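What is a peace treaty?
Plarkia Young Readers, January 2021

When two countries have been at war, they need a way to stop fighting and agree on what happens next. The written agreement they sign is called a peace treaty.

A treaty is different from a ceasefire. A ceasefire only means that both sides stop shooting for a time. A treaty is meant to last.
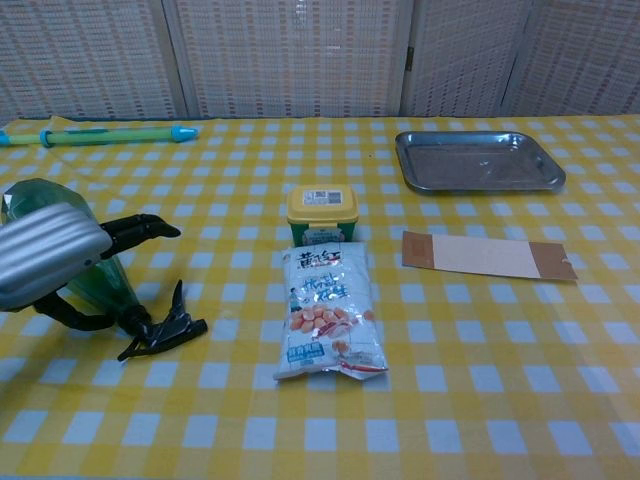
Before anyone signs, people from each country meet and talk. The people who do this work are called diplomats. They often meet in a third country that did not take part in the war. The talks can be slow. One treaty may take years, and the talks can stop and start again many times.

What do they talk about?

Borders are usually the hardest part. A border is the line where one country ends and the next begins. If both countries say the same land is theirs, they have to share it, swap it for something else or ask a court to decide.

They also talk about prisoners, about rivers that run through both countries, and about families who left their homes and want to go back. 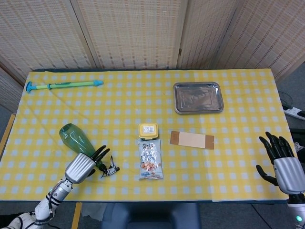

Sometimes a bigger country helps. It may offer money, or promise to send people to watch the border. It may also push one side to give something up. Leaders do not always like being told what to do by a friend, and they may say so in public.

Who has to agree?

In many countries the leader cannot decide alone. The treaty goes to parliament, where the members vote. This step is called ratifying. If the members say no, the diplomats may have to go back and talk again.

After that, each country can open an embassy in the other. An embassy is an office where diplomats work while they are abroad.

Words to know
Ceasefire: a stop in the fighting
Diplomat: a person who speaks for their country
Ratify: to agree to a treaty officially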